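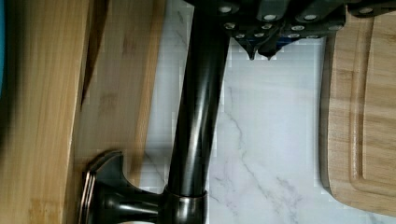

Kitchen helper wanted for Jimlow

Hi! I run a small rental kitchen called Jimlow, and I'm looking for a part-time helper to keep the place tidy between bookings. You'd be wiping down the white marble counter (I'm fussy about it, sorry), putting boards and pans back where they belong, and washing whatever the last cooks forgot - there's always something.

Hours and pay

Three mornings a week to start, with more in December when the bakers move in. Pay is $322 a week and lunch is on me!

What I'm hoping for

You don't need a resume full of restaurants. If you like a clean sink and can lift a full stockpot, I'd love to meet you. Please don't bring vinegar sprays, they eat into marble.

How to apply

Drop a note in the mailbox at 37 Derstead Road and tell me which mornings suit you. I'll call everybody back.

Posted October 2021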